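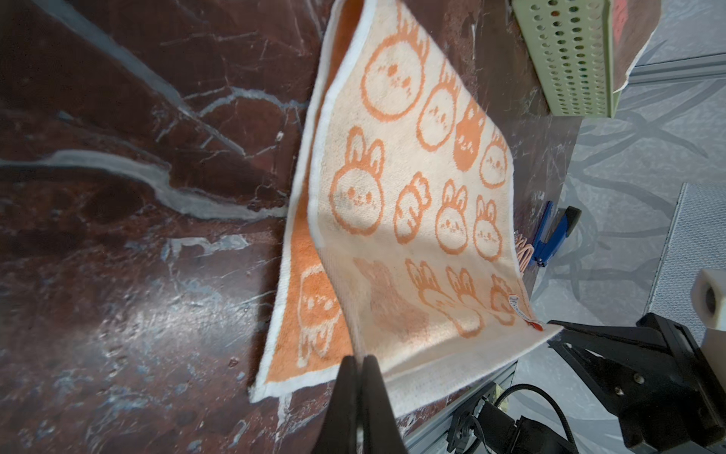 Lifting the bunny towel by its hem, from the wrist camera.

Closik Towel Set: Frequently Asked Questions
Last updated 7th January

What is Closik?
Closik is a growing collection of recorded examples for teaching two-armed robots to handle household cloth. A person steers both arms through a job, we save everything the cameras and joints report, and a learning system studies the recordings later. We love this work, and we get a lot of mail about it, so we've put the answers in one place.

Why towels?
They're wonderfully difficult! A mug has the same shape every time you pick it up. A towel never does, and the arms have to cope with folds, hidden corners and thick hems. Terry cloth also gives a two-fingered gripper something to hold on to, so new operators get going quickly.

How many examples are there?
The first release has 2000. Of these, 460 use patterned towels, and we'd like that share to go up. Prints with a different color on each side are especially handy - you can tell at a glance which face is up when you review a recording.

What counts as one example?
One try at one job, from the moment the operator starts moving until they let go of the pedal. Tries that go wrong are kept too, with a label saying so. Please don't delete your fumbles. A dropped corner followed by a good recovery is some of the best material we have.

Do I need two arms?
For the Closik jobs, yes. Plenty of them can be done with one arm if you're stubborn, but the set is built for pairs, and the file format expects two.

What does the workspace need to look like?
Less tidy than you'd think.

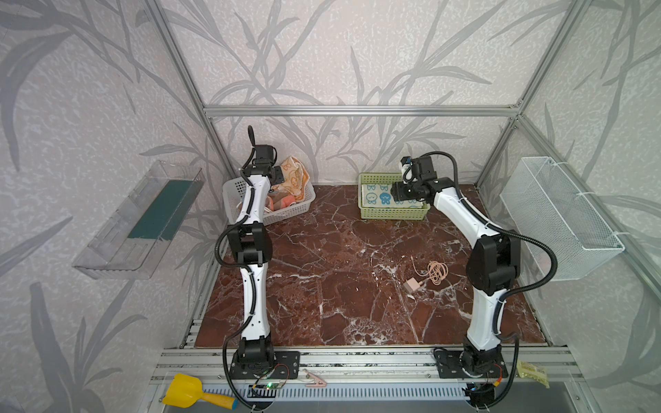
We ask for a fixed view that takes in both arms, plus a camera at each wrist. Beyond that, use the surface and the baskets you have. A shiny tabletop is welcome, and so are patterned walls. Small household things can stay out on the table as long as the arms can do the job safely around them. Move them to new spots now and then so the system doesn't lean on them as landmarks.

How long does it take to learn to operate the arms?
Most people are comfortable after 6 practice tries and pretty good after 200. The Dullulau starter guide has warm-up drills, and the one with the folded washcloth is the most fun.

Can I send in my own recordings?
Please do! Run them through the Prudeck checker first. It catches missing camera views and clocks that have drifted apart, and those two cover nearly every rejected upload.

Who looks after the set?
The Margaritis lab hosts the files and reviews uploads. The next release is planned for April and will add pillowcases, which are giving us a very entertaining winter.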